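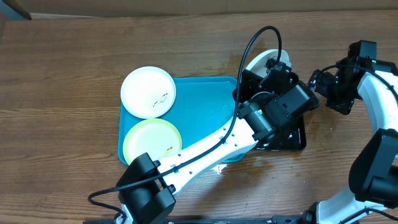

Teal tray, black tray, two of the plates. Table needs oiling I know

Street lunch / hall supper plates - washing up or disposables??

paewai_pete
Right so the August supper is done and we're already arguing about the next one. Background for new people: we feed the whole of Juna Road plus the allotment lot, long tables, everyone brings a dish. We used disposable plates this time, the round ones with the little printed design on. Bill for plates, cups, napkins came to 2749 over the year if you add in all the small dos, which made me choke a bit. Half the street wants to go back to proper crockery. Other half remembers the washing up. Thoughts?

marrowfat
Proper plates. Always. Gravy goes straight through paper and down your trousers.

Ebenezer Mensah
Did the washing up two years running, never again. One sink, one tap that works, and people wander off the minute the pudding's gone. You say "many hands" but it was me and my brother in law till gone eleven. Disposables get my vote and I'll pay extra towards them if that's what it takes.

lindy_h
Could people not just bring their own plate? We do that at choir. Plate, fork, mug, take it home dirty in a carrier bag. Done.

marrowfat
^ this. Why is this hard

Ebenezer Mensah
Because half of them forget and then you need spares anyway, and the spares need washing. Been tried. 2018 I think, or the year after. Ask Pete.

paewai_pete
It was tried yes. Ran out of spares in ten mins and someone ate trifle off a saucepan lid.

Osamu Fukuda
I priced up hire when I did my daughter's wedding. Grova do crates of white plates and you send them back dirty, that's the whole point of it, they wash them. Came to 1631 for us but that was glasses, cutlery, cloths, the lot, and a fair few guests. For plates only it would be a fraction. Delivery was late mind you, we were stood in the car park in our good shoes.

lindy_h
Oh sending them back dirty is brilliant, didn't know that was a thing

marrowfat
Do they charge for breakages though. With our kids??

Osamu Fukuda
Yes they do, per plate. We broke a few and it wasnt terrible. They took it off the deposit.

kettle_on
Different angle - the trays matter more than the plates imo. If everyone has a tray you can use whatever flimsy plate you like, nothing folds, nobody wears the curry. And kids can carry two things at once. We got plastic ones with a rim from Vititero when they were clearing stock and they've done years of picnics. Wipe down, stack, away.

paewai_pete
We've got some trays, mixed sizes, that's the trouble. They don't stack. The square ones slide off the oblong ones in the cupboard and it all comes down on whoever opens the door. But yes they were good on the night, soup went much better than last time

kettle_on
Sell the odd ones at the jumble and buy one sort

Ebenezer Mensah
With what money

kettle_on
The money from the jumble?? Keep up

lindy_h
Can I just say the waste bothers me. We filled a lot of bin bags in August. The coated ones don't go in the paper recycling round here, I checked with the depot, they said if it's shiny or foody it's general waste. There's people on the street who won't come if it's all throwaway, they've told me as much.

Ebenezer Mensah
Then those people can wash up! Genuinely. Put there names on the rota and I'll change my vote tonight.

lindy_h
Fine, I'll ask them. Put me down as well, first hour only, my back's not great.

marrowfat
I'll dry

paewai_pete
OK so where I've got to. Hire plates for the big supper, everyone's own mug. Disposables for the small things where there's no kitchen. We've still got over 1000 napkins in my loft so nobody buy napkins please, I mean it. Osamu can you send me who you dealt with at Grova?

Osamu Fukuda
Will dig it out. Ask for the heavy plates, not the thin ones, the thin ones chip if you look at them.

Ebenezer Mensah
Still say disposables. But I can live with hire if someone else loads the crates.

kettle_on
and trays

paewai_pete
AND trays yes. Will measure the cupboard

marrowfat
Is anyone doing the lamb again? asking for me

paewai_pete
New thread for food pls, this one's plates. Last edited October 21, 2021, fixed the total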